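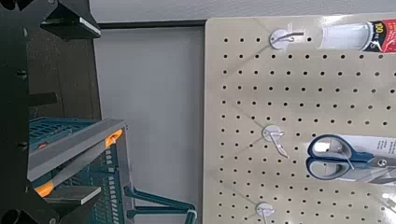

Wrist view, basket and pegboard.

Villow teleop notebook
September 7, 2018

Shop shelf task, second day on it. Gintarė Lukoševičius driving in the morning, me on the log and then swapped after lunch. Same leader arms as in May. Elbow joint on the left leader is still stiff and I have put it on the Mets order with the spare cable.

Episodes 410 and 411 are both good to keep. Throw out 429. I let go of the leader early and the follower sagged, and I don't want that in the training set.

Settings: gripper force at 45 per cent of full on both sides. Tried lower and the fingers slipped on the packaged stuff. Gintarė prefers the scaling off altogether so her hand and the arm move the same distance. I find it twitchy near the board but her demos are smoother than mine, so we leave it off.

The head view is what I steer by for the reach. Once the gripper is up at the board I switch to the wrist view, and the change always costs me a second or two. In the head view the right arm reaching for a hook looks closer to the board than it really is. Gintarė does the whole thing with both views side by side and says you get used to it.

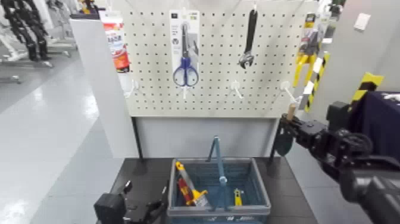

Wrist view notes

Compared some wrist frames from the morning to see if the exposure setting is any use. The black gripper takes up the whole left edge and I think it drags the metering up. Will lock exposure by hand before the next batch and write the value on the whiteboard.
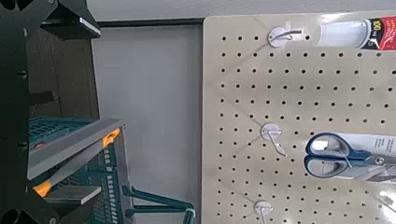

Glare on the board, lower right corner. The holes wash out there.

Moving the lamp is the cheap fix. The Rilomham people put matte film on theirs, but it has to be punched again over every hole and I am not doing that.

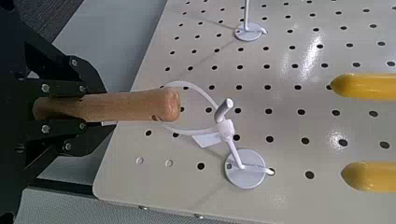
Demonstrating a hang by remote control is mostly a matter of going slowly at the end. There is no feel coming back through the leader, so you have to judge contact by eye. With the wooden handle clamped between the fingers I watch its rounded tip against the white loop and keep the wrist still until the two line up, then move in one direction only. If I correct sideways and forwards together the demo comes out wobbly and the policy copies the wobble. Asked Vollancombe for a price on force feedback leaders, no reply yet.

To do
Lock exposure
Move lamp
Relabel 429 as reject
Left elbow, strip and grease if the part is late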